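Speaker notes - Kiltau group talk, 12 Aug 2024
Keep to 13 min. Don't read the slides.

Open with the problem. Everyone trains on clean tables, then tests on clean tables. Then the policy meets a real kitchen and stalls. We wanted clutter in the training set from day one - same toy-kitchen layout, lots of stuff the arm isn't supposed to care about. 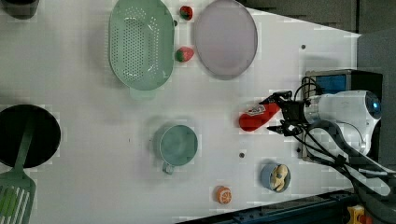

METHOD

Overhead view only in this part. Say that early, Borkham people always ask.
400 demos total, 224 kept after filtering. Explain filter: drop anything with a long pause or a regrasp. Took two passes, second one was stricter than we planed.
Distractors stay on the table for the whole episode. Plate, colander, fruit. Loss doesn't know about any of it.
Don't go into the Forsyth baseline yet, its on slide 9.

Occlusion - spend real time here. Wrist covers a big part of the workspace from above. Cables cross the plate too. We first thought of masking the arm out. Made results worse, dropped it.
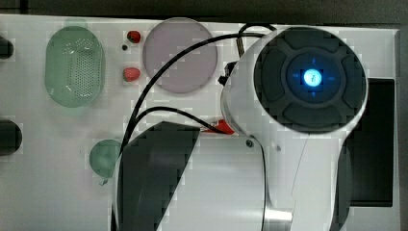

Top view, wrist and cables over the table.

RESULTS

Short version: training with clutter helps most when the view is blocked. Clean-table score hardly moves. Show the plot, wait, let them read the axis.
Be upfront - one table, one arm. Brutcombe rerun is set for September, no numbers before that.

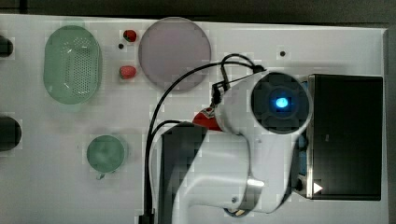 Failure cases next. Most are late grasps, policy hovers and then commits to the wrong spot. Mention short history window, we think thats the cause but havent tested it. If somone asks about depth: no, color only.

Questions. Leave the plot up.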